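Slide 6: Office waste and the shared areas

Good morning. I am Deming Xue, and I speak today on behalf of the Vidska facilities program. This section covers what the office sends to landfill and how we intend to reduce it.

In May we reviewed 273 returned surveys out of 300 issued. Most staff said they sort paper at their desks but are less sure about food packaging and cups. (Pause here. Ask for a show of hands on paper cups.)

Next slide. Shared areas.
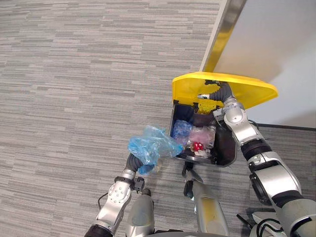
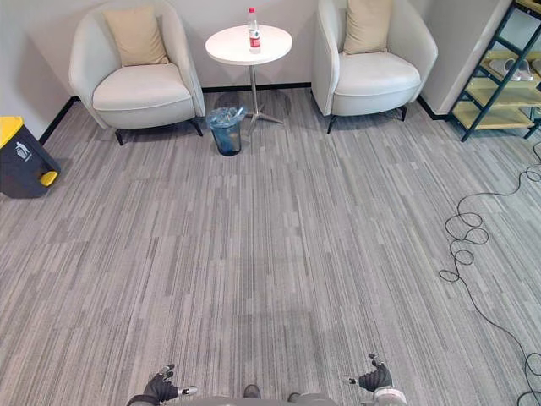
Yellow-lidded bin (first) and lounge seating (second)

The program has 2 aims for the coming year. The first is to agree on one set of labels for every floor - at present Taseo and Soomro tenants follow different rules. The second is to cut general waste by 20 percent.

Viko will continue as hauler under the current contract. Questions about collection times should go to the facilities desk.

If time is short, skip the cost table and go directly to slide 9. Copies of the survey results are available at the door.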